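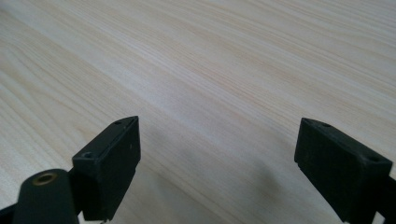
Do I need to protect the table before I sort or fold laundry on it? For dry clothes, no. Wipe the top with a soft cloth and let it dry, then begin. On a pale wooden surface with fine grain lines like this one, dark lint is easy to find, but a clear drop of water is not, so please also pass your hand over it.

Where should the basin stand?
Put it at one side of the table, lengthwise from front to back. The other side stays for folding. If you are left-handed, you may prefer the opposite side.

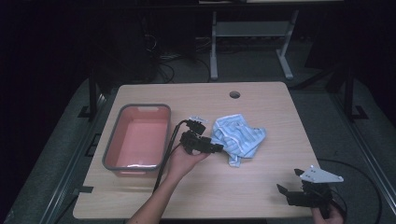

Pink basin on the left, striped cloth to its right.

My cloth is very crumpled. Must I iron it first?
Usually it is not necessary. Hold it by two corners, shake it once and lay it down. Smooth it from the middle to the edges with a flat hand. With stripes, the work is easier: follow one stripe and you see if the fold is straight.

Can I leave damp clothes on the wood overnight?

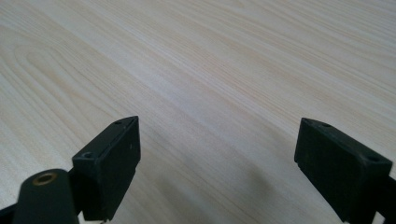
We do not recommend it. Moisture can leave a mark, and the color of some fabrics can go into the wood. Keep damp pieces in the basin until you can hang them.

Who can I ask if my question is not here?
Write to Mei Crenshaw at the Zestwood household desk. She answers in English and she reads every letter.

Last updated: 25 April 2018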